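4.2 What people put out, and when

I went into the Jullcombe interviews expecting to hear about recycling. What I got was a lot of talk about timing! Of the 47 households who spoke to me, 34 brought up collection day before I'd asked a single thing about it, and most of them wanted to tell me about a neighbour who gets it wrong. Zoila Escobar found much the same in her Harkunwood study (she was looking at shared bins, mind you, so the rows were louder).

I'd planned to code these stories as complaints, but that felt too harsh once I'd listened back to them. People were fond of their grumbles, and quite a few laughed all the way through.
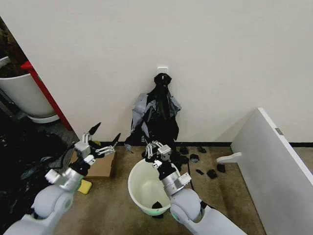
Sidby was a different matter. The flats there have a chute on every landing, so rubbish can go at any hour, and the talk drifted to smells, noise and whose turn it was to mop. Only 2 of my Sidby lot knew which day the lorry came. I've kept them in the main sample all the same, and Figure 3 gives a bag in an indoor setting, tied at the top.

I did wonder whether age had something to do with it. The over-60s in Jullcombe were the keenest clock-watchers, but they were also at home in the mornings, and I can't pull those two things apart with the notes I have.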